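Quedé con Martim Patrício en una cafetería ruidosísima, de esas en las que hay que pedir dos veces (¡y gritando!). Pasó 3 años en la delegación que negoció el acuerdo de pesca entre Pretov y Vustier, y yo venía con la libreta llena de preguntas sobre la ronda de febrero, la que acabó con media mesa levantada.

«Se levantaron 2 delegaciones, no media mesa», me corrige, muerto de risa. «Lo que pasa es que la de Vustier era enorme y se notó mucho el hueco».

Le pregunto por las licencias, claro. Vustier pedía 2000 y se quedó en 590, y yo le digo que suena a derrota. Martim remueve el café un buen rato.
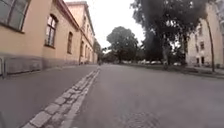 Una calle estrecha bajo un cielo nublado.

«Depende de a quién le preguntes. A mí Callum Jardine, que llevaba la otra parte, me felicitó en el pasillo, y yo no sabía si darle las gracias o preocuparme».

¿Y el protocolo de Geddes? Ahí se pone serio. Cree que el parlamento de Vustier lo va a ratificar, pero con enmiendas, y que Pretov protestará un par de semanas y luego firmará. «Lo hablé con Callum y él piensa lo mismo, aunque en público diga otra cosa».

Antes de irse me cuenta que no volverá a la mesa de Peritz en otoño. Le han ofrecido dar clases y ya ha dicho que sí.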